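Search this site
Enter keywords Go

District writing contest draws 243 entries from Cakent classrooms

Thursday, 4:15 p.m. | By Staff Writer

The Cakent school district received 243 entries in its winter story contest this year, up from 157 last year, the district office said. Winners will be announced in February.

The contest is open to students in grades three through eight. Each student picks one opening line from a printed list of 23 and writes a story of no more than two pages. The openings were written by fourth and fifth grade teachers at Rawashdeh Elementary and went out to schools before winter break.

The most popular opening this year was "The bus stopped where there was no bus stop." The one with the fewest takers was about a lost mitten. Teachers said younger students tended to choose the animal prompts, and middle school students went for anything with a locked door in it.

Entries could be handwritten or typed. Spelling does not count toward the score in grades three and four. In the upper grades it counts for a small part, along with paragraphing and the use of dialogue. Every story is read by 2 teachers from a school other than the student's own.

Part of the increase came from Sovum Middle School, which took part for the first time. English classes there set aside one period a week for drafting, and students traded papers with a partner before turning in a final copy.

The winning stories will be printed in a booklet and placed in each school library – families can also ask for a copy at the front office. Students who entered but did not win will get their pages back with written comments by spring break.

Utura Books on Main Street is giving gift cards to the winners in each grade.

The list of opening lines is still available for teachers who want to use it in class.

Comments (3)

gradefourmom
My son wrote the mitten one! Glad to know he has a good shot.

R. in Cakent
Will the booklet be online? My daughter's grandparents live out of state.

pencilbox77
Please bring back the poetry category.

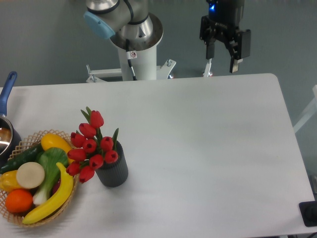

White robotic arm behind a worktable, with a black gripper at right.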